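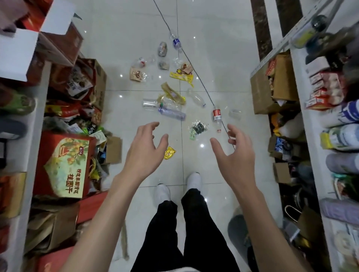
Five bottles and a shiny floor, back in the aisles.

The Last Night of Tiveris

My aunt ran the only all-night radio station between the coast and the wheat, and the best thing she ever did, the very best, was let me read the tide times.

You have to understand that we were 400 kilometres from the sea. There was no tide. There was a dam with a pontoon in it, and in a good year you could get a tinnie across without dragging your thongs through the mud. But Radio Tiveris had read the tides at 11 o'clock every night for 60 years, right after the wool prices, and people out there loved it. Truckies loved it. Shearers turned it up! High water at the heads, low water at the bar, swell from the south-east, and all those kitchens going quiet with the kettle on.

I was 19 the winter I got the job, and it was the greatest thing that had ever happened to me. The studio was upstairs over Khasawneh, the hardware and everything shop, where you could buy a hinge or a birthday candle or a goat drench at any hour if you knocked hard enough. You went in through the shop, past the paint, past the shelves that had given up on categories, and up the stairs with the loose tread (third from the top, step wide). Then a door with egg cartons stapled to it, and behind that my aunt in her big green cardigan, with her finger already on her lips.

She taught me everything. How to breathe before a long word. How to smile so it came through the speaker. How to give "moderate" its full three syllables, because somebody might be holding on to every one of them.

"Who, though?" I asked her. "Who needs it?"

"Ring the bell and see," she said, and went to make toast.

So one night in May I did. I read the heads and the bar, and then I leaned right into the microphone and said that if anyone listening had a reason for wanting the tides, I'd love to hear it. Seven-oh-nine on the dial, I said, and gave the number, and sat back feeling sick.

The phone lit up before the song had finished. It was an old Pultex desk with a lamp for each line, and all four lamps came on together, orange as apricots. I'd never seen more than one! 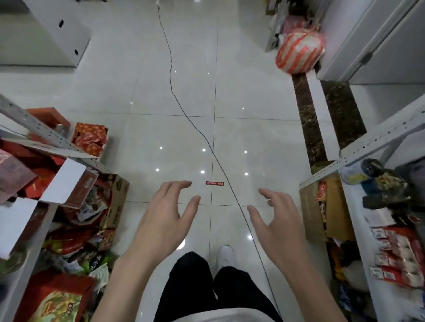
The first caller was a woman at Jukine siding who had grown up on a fishing boat and married a man with sheep. She said she'd never once regretted him, but she liked to know what the water was up to. The second was a bloke in a truck who just wanted to say he thought "neap" was a beautiful word, and could I say it again. I said it again. He laughed so much he had to pull over. Then a boy who should have been in bed, who had drawn a map of our dam with heads and a bar on it and a lighthouse on the pontoon, and moved a little cork boat up and down according to what I told him.

I took 40 calls that night. My aunt brought toast and then more toast, and stood in the doorway in her cardigan, and I could see her mouthing the names of the places along with them.

The last call came a bit before dawn. It was a man, very softly spoken, and he said he didn't have a reason. He'd only rung to find out if anyone else had been listening. I told him yes, heaps, you wouldn't believe how many. There was a long quiet, and I let it run, even though she'd taught me never to let it run.

"Well, that's marvellous," he said. "Same time tomorrow?"

I said of course, and then I remembered. The licence ran out at six. We'd known for months, and there was already a tarp over the spare turntable, and a man was coming for the mast.

I looked at my aunt. She looked at the clock, then at the Pultex with its lamps finally dark, and she tucked her hair behind her ears and came over and sat down beside me on the piano stool, half each.

"High water tomorrow, 11.22 in the evening," she said into the microphone, in that glorious low voice I'd grown up falling asleep to. "Then low at five and a bit. Have you got a pencil, love? I'll give you the whole year."

He went to find one. We could hear him opening drawers.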